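Wurkora Racing Reports Half-Year Results, Finds Money Where Lap Time Used to Be
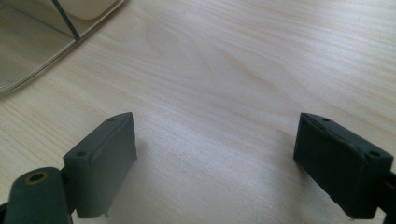
TUNDPORT, November 15, 2019 — Wurkora Racing, the touring car team owned by Humero, today published results for the six months to the end of August. Revenue rose on the back of customer parts sales, and the team made an operating profit for the first time since it moved to Tundport. The board signed off on the accounts at a pale wooden table with a fine wavy grain, the kind finance departments like and race engineers put coffee on.

On the track, the period was quieter. The team's best finish was sixth, at Fontes, in a race that several faster cars did not complete.

Sales of brake ducts and suspension kits to other teams reached 2510 units, nearly 400 more than in the same period a year earlier. A number of those kits were fitted to cars that then finished ahead of Wurkora's own. The company regards this as proof of quality.

Headcount at the end of August stood at 267. Spending on crash repair fell, helped by a new front splitter and by a season spent mostly away from the fighting at the front.

Wurkora will run two cars again next year and has extended its lease on the Fontes test track, where it plans 200 hours of running before the opening round. Ticket holders from the rained-off open day may use their tickets at the next one — umbrellas are still on sale in the team shop.

Full accounts are available on request from the Wurkora Racing press office in Tundport.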